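Why I still want a paper timetable

3 January 2020

In June the bus company in Clollton stopped to print its timetable. Now there is only the app, called Prisus, and a small sign at each stop with a code to scan. The company says this saves money, and I believe it. Printing 3,590 booklets every year is not free.

I moved to this country as an adult, and I learned the town from that booklet. I could see on one page that line 2 goes to Vasach and comes back through Derese, and that the last bus leaves the hospital too early for the people who finish the evening work. The app will answer me when I ask for one trip. It does not show me what trips exist.

My neighbors often tell me that everybody has a phone. Many have one, yes, but with an old battery, or with no data at the end of the month. A person who waits in the rain with a dead phone is also a passenger.

I do not ask for the old number of booklets. Let the company print 700, and leave them at the library, the clinic and the station. Put also one large sheet behind glass at every stop, with letters that my eyes can read. The app can stay, and I will use it on the days when a bus is late.

A town should be possible to understand for a person who has just arrived with one suitcase. 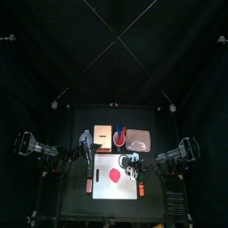 More opinions from readers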